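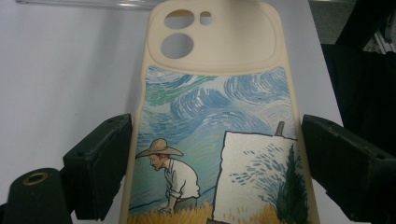

Phone case with a Van Gogh-style print, between the fingers of the student gripper at Lillmont.

I went to the robotics open day at Lillmont on Saturday expecting to be sold something, and for the first half hour I was. The welcome talk used the word "learning" so often that I stopped hearing it. Libor Slanina, who runs the student project, had a slide saying the group has collected 1487 demonstrations since September. A parent behind me asked how many were any good. He said they were still sorting them.

That was the best answer of the morning, and things picked up once we were let into the workroom.

The project is called Galtska. Students hold a gripper in their hands, pick things up with it, and the recordings are supposed to teach an arm to do the same. The arm itself was not running while I was there. It had been promised for 11 and then for after lunch, and I left at 2:30. So I can tell you about half of the project, the half where a teenager does the work.

The gripping is harder than it sounds, I'll give them that. I tried it on the phone case and squeezed far too much. Soft silicone bends before you feel anything, and Vlasta Michalík, a second-year student, told me to slow down and watch the rim. She was patient about it. She also said the finger pads get changed more often than the budget allows, and that the parts bill stood at 3052 before anyone bought a spare.

My complaint is with the choice of objects. A flat case and a round body are a fair start, and both having a painter and his easel printed on them may even be a useful test of whether the software is looking at shape or at decoration. Nobody had run that test. When I asked, I got "that's a good idea" from two different people.

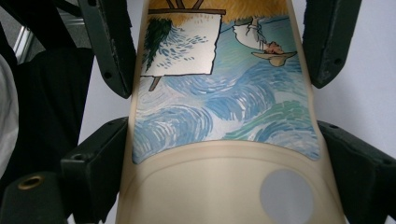 Can a beginner join the project without knowing how to program?
New members start on the hand-held gripper, which needs no code, and programming comes in the second term.

Alcides Brito showed us the sorting software next door. Of 194 recordings checked so far, 118 had been kept – a figure I'd have put in the opening talk, since it says more than the big one. The rejects were mostly slips and bad starts.

I'd go back if they run the arm. The date for that is supposed to go up on the door of the workroom, and the coffee is two floors down.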